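Las webs pequeñas también merecen durar

Llevo bastantes años haciendo páginas para otros - panaderías, talleres, una academia de idiomas, dos notarías que nunca se ponen de acuerdo con el tono del azul - y si algo he ido cambiando con el tiempo es mi idea de lo que significa entregar un trabajo. Antes entregar era publicar. Se subían los archivos, se mandaba un correo con muchas exclamaciones, el cliente enseñaba la portada a su familia y a otra cosa. Ahora, cuando alguien me pide presupuesto, lo primero que le pregunto es quién va a tocar esa página dentro de dos inviernos, y casi siempre se hace un silencio largo y simpático al otro lado del teléfono.

Me acordé de todo esto en enero, cuando me llamaron de Jotier, una tienda de menaje y repuestos que lleva media vida en el mismo local y que tiene web desde que tener web era una rareza. Querían rehacerla entera. Me mandaron las claves, entré con un café en la mano y me encontré con 474 páginas publicadas, de las cuales 152 no estaban enlazadas desde ninguna parte. Había promociones de hace siglos, fichas duplicadas, un aviso de vacaciones con dos agostos distintos y una sección de noticias que empezaba con muchísimo entusiasmo y se apagaba al cuarto texto, como se apagan casi todas. Y, entre medias, cosas estupendas: explicaciones sobre juntas y tapas escritas por alguien que sabe de verdad de lo que habla, con una paciencia que ya quisiera yo para mis propios manuales.

La propuesta que tenían encima de la mesa, de una agencia llamada Nevcombe, era borrarlo todo y empezar de cero con una portada muy vistosa. No digo que trabajen mal, porque he visto cosas suyas muy bonitas y la propuesta estaba presentada con un cariño evidente. Pero me dio pena, y me la sigue dando cada vez que veo tirar años de textos por el desagüe para poner en su lugar una frase enorme sobre la pasión y la excelencia. La gente que llegaba a Jotier llegaba buscando una goma de un diámetro concreto. A esa gente la pasión le parece muy bien, pero lo que necesita es la goma.

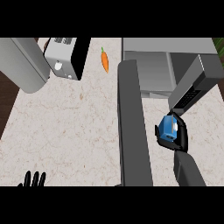
Mi opinión, y la defiendo aunque me cueste algún encargo, es que en una web pequeña hay que empezar por el inventario de lo que ya existe, y dedicarle horas, y cobrarlas. Se abre una hoja de cálculo, se copia cada dirección, se lee cada texto (sí, se lee, entero, con sus faltas y sus mayúsculas sueltas) y se decide qué se queda, qué se junta y qué se despide con una redirección como Dios manda. Luego viene ponerles nombre a las cosas, y ahí los de mi oficio nos complicamos la vida de una manera admirable. Una tostadora plateada con dos ranuras para el pan y un mando blanco en el frontal la reconoce cualquiera a la primera, y aun así he visto menús en los que había que buscarla dentro de «Soluciones», luego en «Hogar» y por fin en «Experiencias de desayuno». El cliente del cliente escribe «tostadora» en el buscador y espera encontrar una tostadora. Démosle ese gusto.

Con las herramientas me pasa algo parecido. Durante una temporada monté casi todo con Gikdale, un gestor de contenidos que me encantaba y que todavía recuerdo con ternura, pero cada actualización rompía un formulario distinto y yo acababa pidiendo disculpas por cosas que no había tocado. Ahora uso Yazdani para casi todo. Es más soso, tiene menos efectos y el panel parece el mostrador de una gestoría, pero la persona que atiende la tienda aprende a cambiar un horario en 30 minutos y no vuelve a llamarme por eso. Hay compañeros que me riñen con cariño - dicen que así me quedo sin mantenimiento que facturar - y puede que tengan su parte de razón. Yo prefiero que me llamen para pensar algo nuevo y no para mover una coma.

También creo que deberíamos hablar más de dinero con los clientes, y antes. El dominio, el alojamiento, las copias de seguridad, las licencias de las tipografías: todo eso vuelve cada año, puntual como los turrones, y hay quien se entera cuando la página ya ha dejado de verse. Yo lo pongo ahora en la primera hoja del presupuesto, en letra grande, con el mes en que toca cada cosa y el nombre de quien tiene las contraseñas. Alguna vez me han dicho que asusta un poco. Pues nos asustamos juntos, tomamos otro café y seguimos.

En Jotier, al final, nos quedamos con los textos buenos y arreglamos el buscador. La portada nueva es discreta, con el teléfono arriba y el horario debajo, y las explicaciones sobre las juntas siguen en la dirección de siempre, con los mismos paréntesis interminables de su autor. Falta todavía revisar las fichas de las cafeteras, que son un mundo aparte, y a ello me pongo esta tarde en cuanto encuentre las gafas.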